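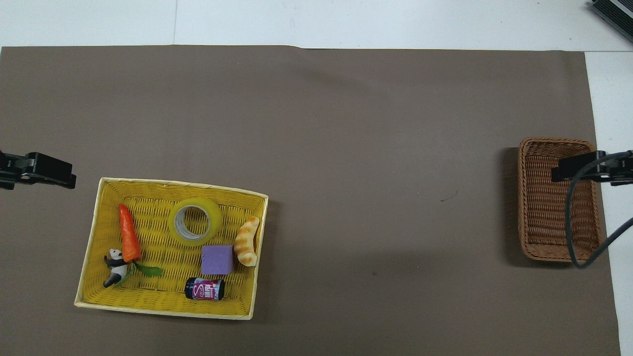 Lining drawers and shelves with plain paper

I have relined every drawer in the house over the past two winters, and the method has settled enough to write down. This covers plain uncoated paper in kitchen and bedroom drawers, plus one shelf in the playroom. It does not cover adhesive vinyl, which I stopped using after spending an evening with a hair dryer and a putty knife getting the last of it off a pantry shelf.

Paper weight

Paper under 60 gsm tears at the front edge, where hands and utensils drag across it. Over 120 gsm it stops folding cleanly and the corners spring up. I use a 90 gsm kraft from Gromenen, sold on a roll 30 inches wide. That covers my widest drawer in a single piece with two inches to spare on each side. The Triteo paper is cheaper per foot and a little smoother, but it comes off the roll with a curl that lasts for weeks. I flattened one piece under encyclopedias for four days and it still lifted in the back corners.

Roll curl is the main practical problem with any of these. The fix is to cut the sheet an inch oversize in both directions, roll it against the curl around a cardboard tube, hold it with two rubber bands, and leave it overnight. Longer than one night overcorrects. The sheet should go into the drawer with the slight remaining curl facing down, so that the middle bows up and the edges stay put.

Measuring

Measure the inside of the drawer at the front, the middle and the back. Older drawers are rarely square. The worst one in my kitchen is 3/8 inch narrower at the back, and a rectangular sheet cut to the front width will buckle there every time. Write down all three widths and both depths. Subtract 1/8 inch from each. Paper moves with humidity across the grain, and a sheet cut dead to size in January will ripple by July.

Grain direction runs along the length of the roll. I put the grain front to back, which sends most of the expansion sideways. To check the grain on a loose sheet, bend it gently both ways. It bends more easily parallel to the grain.

Cutting

I cut on the big table with a 36-inch steel rule and a snap-off knife. A fresh blade segment lasts for 2 drawers before it starts to pull fibers. Two light passes leave a better edge than one heavy pass. Scissors are fine for the corner notches and nothing else.

For a drawer with out-of-square sides, transfer the three widths from a center line instead of from one edge. Mark the center at the front and back, draw the line in soft pencil, then measure out half of each width to the left and right. Join the marks with the rule. The sheet ends up slightly trapezoidal and drops in without trimming.

Holding it down

Options, in the order I tried them:

Thumbtacks. They work, they rust in the kitchen, and they scratch flatware.

Double-sided tape. Good for a year. After that the adhesive goes brittle at the back of the drawer near the stove and stays gummy everywhere else. Removal takes mineral spirits.

Wheat paste. Very secure, and too permanent for me. It also needs a day with the drawer out and empty.

Removable glue dots. My current choice. I use the Tivow half-inch size, one in each corner and one at the center of the front edge. A box of 807 is far more than a house needs, but it was the only size the store had, and the remaining ones have kept well in a zip bag.

Shelves differ from drawers in one respect: the front edge is exposed. I fold it back on itself by half an inch before installing, score side down, and burnish the fold with the back of a spoon. The doubled edge resists tearing and looks neater.

Replacement interval

The kitchen drawers get new paper once a year. The one next to the stove gets it twice -- grease wicks in from the front and shows as a translucent band. Bedroom drawers seem to be good for three years. The playroom shelf is hard to predict, and I change it when it looks bad.

Cost

The last roll was $15 and did the whole kitchen with enough left for a nightstand. I keep a sheet of measurements taped inside the hall closet, one line per drawer, so the next round needs no measuring at all. The Kikuchi dresser still has to be added to it. Its bottom drawer sticks, and I want to plane the runners first -- the front width may change by a sixteenth once it sits level.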